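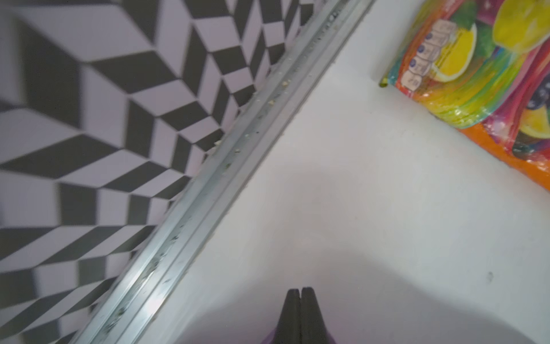
Crumbs in the grooves of the metal rail, where the white counter meets the tiles.

Home Projects Take Part Contact

Call for Participants: The Everyday Tidying Project at Plaltatis

Do you wipe the counter before you put the snacks away, or after? Do you hang a wine glass up by its foot, or stand it wherever there's a bit of room and promise yourself you'll see to it later? If you have ever had a friendly argument at home over this sort of thing (and we certainly have!), we would love to have you with us this April.

We are looking for 24 people to come and tidy with us. You don't need to be neat. You don't need to be good at housework, or fond of it, and if you are the person in your family who always gets told off about the crumbs, please write to us first, because we hear far too much from the neat people already.

What we want to learn is how ordinary people put a small surface back in order after snacks and drinks. Which thing do you pick up first? Does the cloth get folded, or used, or pushed to one side? What goes in the basket and what stays out? And what happens along the edges, where the grooves hold on to every little yellow and green speck and one pass with a cloth may not be enough? Your habits will help us write Kun, our plain-language guide to looking after small kitchens and shared counters, and we want it to sound like it came from real homes.
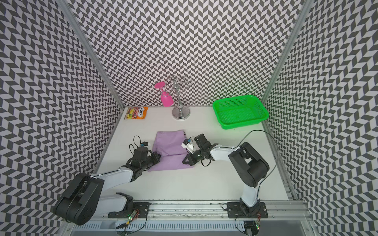
Each person comes for 2 visits. On the first one you'll get a place to sort out however you like, with the usual bits that collect around a snack: a stemmed glass and a stand to hang it on, a packet of sweets or something like it, a basket, a cloth. Take your time, do it your own way, and talk to us while you work if you feel like it. On the second visit we'll ask you to do it over again with the things set out differently, and then we'll sit down with coffee and chat about what you did and why. Plan on a relaxed morning or afternoon for each.

You will receive a $20 gift card per visit, and lunch is on us both times. Bus fare can be paid back if you keep your ticket.

You can take part if you:

- are 18 or older
- can stand or sit at a table and handle light household things (tell us if a particular chair or table height would suit you, and we'll arrange it)
- can come to Plaltatis for both visits in April

Couples, roommates and grown children with their parents are all very welcome to apply together, though we'll ask you to tidy separately. No peeking!

To apply, send a short note to Etelka Kerekes, Tidying Project, Plaltatis, Box 766. Tell her your name, the best way to reach you, and the one tidying job you always put off. She reads every note herself and will write back either way.

Last updated: March 14, 2020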